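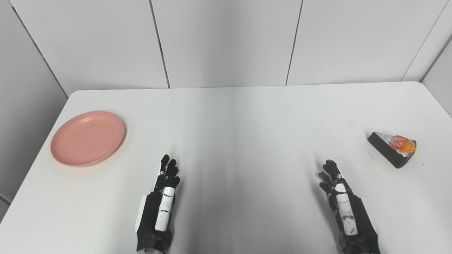

Sat 17 June, script workshop, episode 2 of Clomley

Read the second draft aloud with Hélder Ramalho, all parts divided between us two. The episode is still too long. The scene in the clock museum is good until Inspector Prulia finds the letter, and after this everybody explains the letter to everybody. I cut the second explanation completely. Hélder wants to keep one sentence of it, for the smaller children, and I put it back in pencil.

Problem with the villain. In episode 1 Cardoso is afraid of bells, and now he hides inside a bell tower for 2 pages. We have three possibilities: he wears ear plugs, the bell is broken, or we change the tower to a water tower. I prefer the water tower, but then the chase on the stairs must be written again. Not decided.
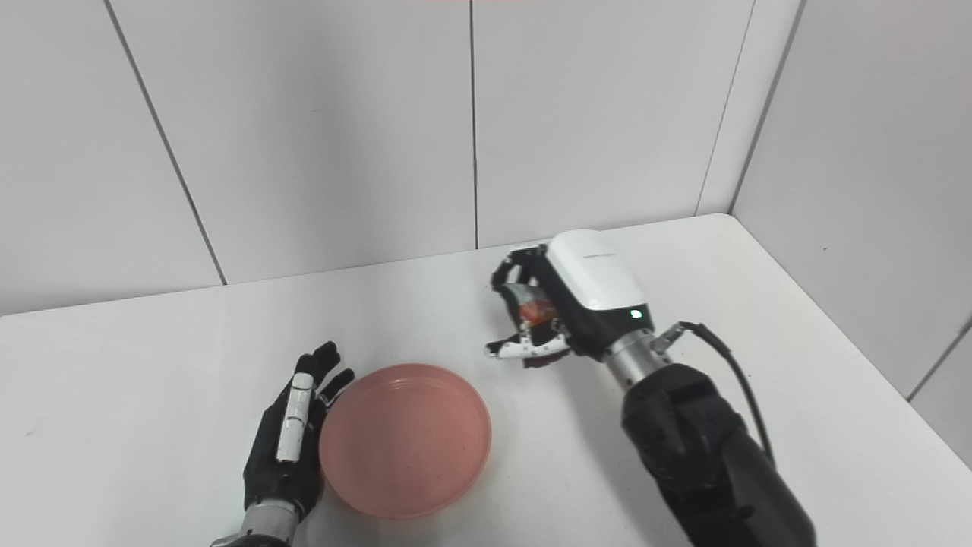
The joke with the 200 umbrellas stays. I tried it with 70 and it is less funny, I don't know why. The number on the door of the secret office is 1,106 in this draft and it must be the same in the final scene, where I wrote it wrong.

Droltel (the talking elevator) has now too many lines. Hélder reads him very slowly and it works better like this, so I marked pauses and removed the half of his speech on floor four. He should never say "my dear" to the apprentice, only to Prulia.

To do before the next reading:
- new ending for the museum scene, one page maximum
- ask Hélder for his notes on the song, I could not read his handwriting
- check if the apprentice has a first name in episode 1
- title. "The Late Bell" does not fit if we take the water tower

The full recording stays planned for August.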